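How Does Milk Stay Clean Inside a Dairy?

Milk has a long way to go before it gets to your cereal bowl. It leaves the farm in a tank truck, then moves through pipes, tanks and machines. Milk is food for people, but it is also food for germs. Any drop left behind in a pipe can go bad and spoil the next batch.

So how do you wash a pipe that is too long and thin to reach into?
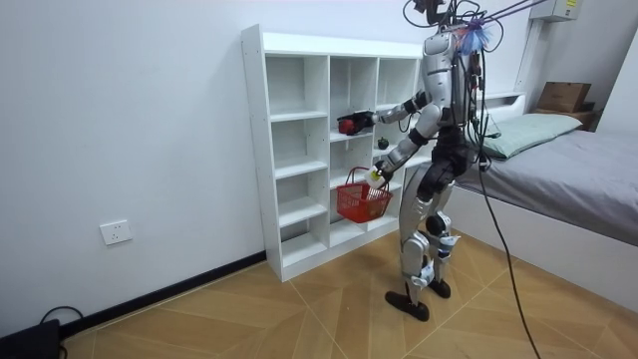
You don't take it apart. You send the wash water through it, the same way the milk went. Dairy workers call this "cleaning in place."

First, plain water pushes out the leftover milk. Next comes hot water mixed with a strong cleaner that breaks up fat. Then there is another rinse. Many dairies also use a mild acid, which removes a hard, chalky layer called milkstone. After one more rinse, the pipes are ready for a germ-killing step.

At the Gilchrist dairy, one full wash takes 36 minutes.

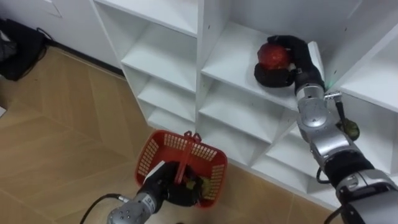 Marama Waaka asked whether the water could just sit in the pipes and soak. Soaking helps a little, but moving water works better. Fast water tumbles and swirls, and it scrubs the walls as it goes by. A pump has to push it hard enough to do that in every bend.

The shape of the pipes matters too. Dairy pipes are made of smooth stainless steel. Scratches and sharp corners give germs a place to hide, so the inside is polished and the bends are rounded. The pipes also slope a little so they can drain. 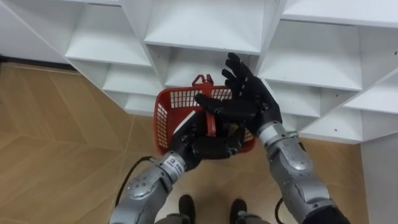
Rubber seals go between the parts to stop leaks. They wear out and crack, and a crack can hold milk. At Gilchrist, workers check the seals every six weeks and put in new ones when they need to.

Words to know

Valve: a part that opens or closes to control where a liquid goes.
Seal: a soft ring that keeps liquid from leaking out.
Milkstone: a hard layer made of minerals from milk.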